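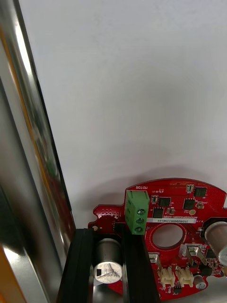

Budget season at Condbridge, and this year I'm the one asking for a robot. A thread on how you spend a whole winter shopping for one arm and end up with strong feelings about cable ties.

Background for new people. We repair and retest motor driver boards. They come in from the field, somebody fixes them, somebody puts them in a test fixture, somebody takes them out. The last two somebodies are the job I want to automate. The fixing stays with humans, who are good at it and complain less about it.

The request began life in February as one line in a spreadsheet: "robot." Finance sent it back asking for a second line.

So now it has a lot of lines. The arm is one of them. It isn't even the line that hurts most.

If you're pricing one of these for the first time, get a quote for the arm, enjoy how reasonable it looks, and then put it in a drawer until you've priced the gripper, the fingers, the stand, the fixture, the guarding, the risk assessment, the training, the spares and whoever is going to program the thing.

Also freight. I forgot freight. Irja Hirvonen in finance did not forget freight.

We got quotes from two suppliers, Kakon and Latine. Kakon's is a single page with one big number on it. Latine's runs so long that the table of contents has its own page. I've come to prefer Latine's, which is a sentence I'd have laughed at in January.

The trouble with one big number is that you can't argue with it. I asked Kakon what "integration" covered and got the answer "integration." I asked again, more politely, and got a brochure.

Latine broke theirs out by task, so I could cross off what we'd do ourselves. Mounting plate? We have a machine shop. Operator training in a city with a nice harbor? Reluctantly, no.

On grippers. Everybody wants to sell you the clever one. Our boards have a green screw terminal standing up on one side, big silver capacitors lying wherever the designer had room, and plenty of tiny parts that would love to be knocked off. The clever gripper would have to be very clever.

We're budgeting for plain parallel fingers with rubbery ribbed edges. Two black fingers, open, close. The money I don't spend on cleverness goes to spare fingers, which I fully expect us to chew through while we work out where it's safe to grab.

Small capacitors are my personal nightmare here. A can is a lovely round thing to close on and it's the last thing you want carrying the weight of a board. Please put "where exactly do we hold it" in your plan before you put a purchase order in it. We did these in the other order for a while.

Jouko Vuorinen, who runs our test bench, asked why the plan assumed every board would arrive the same way up. I said because it made the plan shorter. He wrote that down, which I didn't love.

So: trays. A tray that holds a board in one known position is the least glamorous thing in the request, and it's doing more than the vision package was going to. We priced trays with a local shop, Hämäläinen. 2,000 for the first set, fitted to our boards. I stared at that for a day and then moved it to the "yes" column.

I did the mental math everyone does, which is "it's a tray, I could print that." I printed that. It warped. I'd like to thank Hämäläinen for never bringing this up, although I did bring my warped one along to show them.

Shiny things. Nobody's quote has a line for shiny things. The last station we tried a camera near had a big polished metal panel beside it, and the camera spent its time there studying reflections with real dedication. There's now a line called "matte covers / blinds / whatever it takes." Irja asked me to rename it. It's now called "optical environment."

Labels too. Our boards carry a serial sticker and we want it read at every step. Whether a label comes in right side up depends on how the board was set down, and the answer varies with mood. Ask your reader supplier if it copes with upside-down text, and ask to watch it do it with your own board on the table. Bring the board in your bag. They will be surprised, and that alone is worth the trip.

Actual line I struck from the Kakon quote: "digital readiness enabler." When I asked, it was a network switch.

Okay, payback, the part everyone scrolls to. We load and unload around 289 boards in a normal week. I first wrote the case as if the robot would take all of them. Then Kerttu Pesonen, who does most of that loading by hand, read it and asked which boards I meant.

Turns out (her words were ruder) we have the common board, then a long tail of odd ones with a connector in a different spot or some heatsink that somebody's cousin designed. The robot gets the common board. Kerttu gets the tail, plus the robot, plus a raise if I've done the request properly.

The payback got longer when I fixed that. The approval got easier. Irja said it was the first version she believed, and I've been thinking about what that says about the earlier ones.

Things I left out of the first draft, in the order people noticed: freight, the electrician, the air line, somewhere to put the bad boards, and a chair. The robot doesn't need a chair. The person teaching it positions for a week needs a chair.

"Somewhere to put the bad boards" deserves its own post. Every demo I've sat through ends with the good part placed neatly in the good spot. I asked one sales engineer where the failures go and he moved his hand vaguely toward the edge of the table. So does our current process, to be fair.

Screw terminals. The motor wires go in there for the powered test, and I had a gorgeous plan for an automatic screwdriver station. It had its own column. It had a logo, briefly. Jouko suggested a fixture that presses contacts onto the terminal screws from the front, so no wires get fastened at all. It costs a fraction of my column. The logo has been retired.

If you take one thing from this thread, let your test person attack the plan before you send it for quotes. I did it after, so both suppliers had to requote, and you can hear a certain tone come into an email when that happens.

Spares. The advice I got from Hertta Ruotsalainen, who's run a couple of these cells at her own plant for years, was to buy a second gripper with the first order. It's easier to get approved when it's buried under a robot. Six months later it's a standalone request for "another gripper" and someone wants a meeting about it.

She also told me to hold money back for changes after the cell is running. I asked how much. She asked how confident I was in the layout. I increased it.

Rent or buy? We looked at renting. For us it made sense for a trial and stopped making sense soon after, mainly on account of the fixture and trays being ours to pay for either way. If your parts change constantly, run the numbers yourself and ignore me.

Delivery is quoted at seven weeks from Latine. Kakon said "subject to availability," which I've now also started saying when asked to meetings.

I've planned on the cell doing nothing useful for its first month. This made some people in the room unhappy. I offered to make the number smaller and leave reality as it was, and Svenja Grube, who signs these things, said to leave the number alone.

Svenja's other condition: one person named as owner of the cell, in writing, with hours set aside for it. "The team" doesn't count. It's Kerttu, she's agreed, and her hours are a real line with real money next to it. The arm vendors never mention that line and I get why.

Final version went in this morning, 2023-07-12. Arm, fingers, spare fingers, more spare fingers, trays, press fixture, reader, optical environment, bad-board bin, electrician, freight, chair.

To those asking: yes, I'll post whether it gets approved. No, I can't share the quotes. Yes, the warped tray is available, it's holding pens on my desk, and I'm open to offers.

One correction before I log off. Jouko says I've understated the cable ties. Adding a line.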